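FOR IMMEDIATE RELEASE

Onden Opens Its Doors in Lasosbridge, Boxes and All

Two-level workspace will welcome its first members in May, with or without the last of the unpacking

LASOSBRIDGE — Onden, the shared office company that has spent most of its short life working out of other people's spare rooms, today announced that it has a room of its own. The new Lasosbridge office runs over two levels, with white walls, a gray floor, a sloping beamed ceiling and a tall wall of glass on one side that lets in more daylight than the staff are used to. Several have asked about blinds. The company is considering it.

The space has 342 square meters of floor and will open to members in May. Day passes, fixed desks and a small number of evening memberships are on sale now.

"We looked at a lot of buildings that were described to us as full of character," said Lakshmi Unnithan, founder of Onden. "Mostly that meant the roof leaked. This one has trees outside the window and a ceiling you can look at during a dull phone call. I signed the same afternoon."
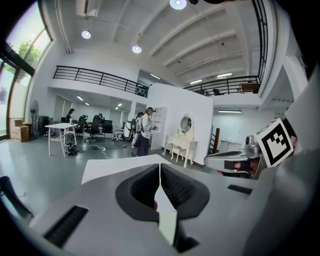

The lease was arranged by Poduval, the local property agency, after talks that both sides describe as friendly and one side describes as long. It runs for 3 years, with an option to extend. Parking is on the street and is as good as parking on that street has ever been.

Furnishing is in the hands of Murray McAlister, Onden's operations manager, who was given a modest budget and has managed to stay near it. White desks and tables make up most of the order, along with black wheeled chairs. The one splurge is a marble-patterned table, which McAlister defends with some energy.

"Every office needs one piece of furniture that people argue about," McAlister said. "Nobody has ever had an opinion about a filing cabinet."

The move itself is well along. Onden's own staff are doing the sorting and packing of small items, a decision that saved money and has taught the company a good deal about how many cables it owns. Cardboard boxes remain on the floor by the windows and will be dealt with in the order in which somebody needs something out of them. Power strips will be moved off the open floor before members arrive — a point on which the insurer was quite clear.
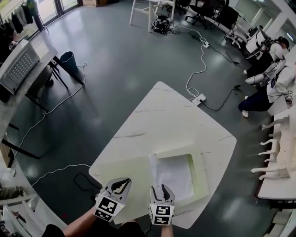 Tissue held in a gripper's jaws, and an open, paper-lined box on the marble-patterned table at Onden's Lasosbridge office.

Small goods for the welcome boxes come from Votex, a packaging supplier that also takes back used cartons. Each new member will get a box on the first morning. The contents are still being discussed, and a faction within the company favors biscuits.

"I've been asked to keep expectations reasonable," said Murali Kulkarni, who looks after membership. "It's a nice box. There will be things in it."

Onden will hold 2 open evenings ahead of the launch, both starting at 6 p.m. Visitors can see both levels, try the chairs and form their own view of the table. Places are free but should be booked through the front desk, as the coffee machine has known limits.

About Onden
Onden runs shared workspace for small firms and people who work alone but would like to do it near others. The company is based in Lasosbridge.

Press contact
Rimantas Žukauskas, Onden press desk, Lasosbridge. Interviews and visits by arrangement, mornings preferred.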